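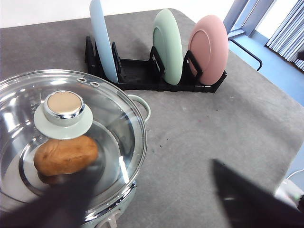 Boiled potato

A boiled potato is a potato cooked in hot water until a knife slides through it, and I could stop there, but I've been writing up entries for the Gedano food pages for 18 months and this is the one people write in about! Mostly they want to know about skins. I leave them on – you lose less flavour to the water, and they slip off easily enough later if you hold the potato in a tea towel.

Waxy and floury

Waxy potatoes stay firm and are the ones for salads. Floury ones go fluffy and fall apart at the edges, lovely for mash (and a nuisance if you forget them, as I do). My friend Jyoti Pandey starts both kinds in cold salted water, and so do I now. Small ones can be done in a quarter of an hour, but a big baking potato wants far longer, so keep testing with a knife.

Pots and lids

Any pot will do if the water covers the potatoes. I like a glass lid, as I can peek without letting the steam out.

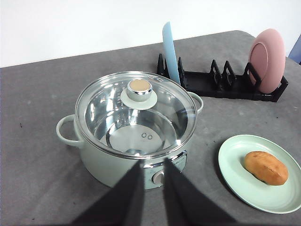
Keeping leftovers

Cool them quickly, get them in the fridge and eat them within 3 days. Fried in butter for breakfast they're better than the first time round, if you ask me. Elínborg Kragh wrote in to say she slices hers cold on to rye bread with chives, and I've had that twice this week.

See also: mash, potato salad, dumplings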